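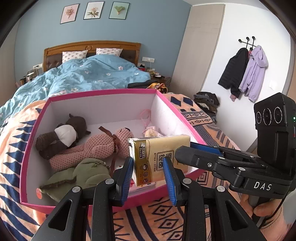
Stondgate Robotics Club – General list

Re: soft items for the October demo

Géza – yes, tissue packet with the pink box is fine for task 2. Packet goes half in, leaning on the front wall, plush toys stay in the box. Blue ridged pads on both fingers pls, everybody the same or we cant compare runs.

Still missing notes from Amna and Miloslav. Two lines each is enough – what you picked up, where you let go. Send to me, not the whole list.

Bedroom setups are ok, so are kitchens. Patterned blankets too, Eilidh wants busy backgrounds anyway.

Room is booked from 7, bring your own box.

Kazue

On Monday, April 20, 2026, Géza Magyar wrote:
> Quick one before I do any more. Is a small packet of tissues
> allowed as a soft item or does it have to be a toy? Rules sheet
> only says "soft, one hand". Toys are easy to squeeze but the
> packet is flat, so I have to come at it from the sides.
> Also do we close the box after or leave it open??
> Géza

PS – leave it open.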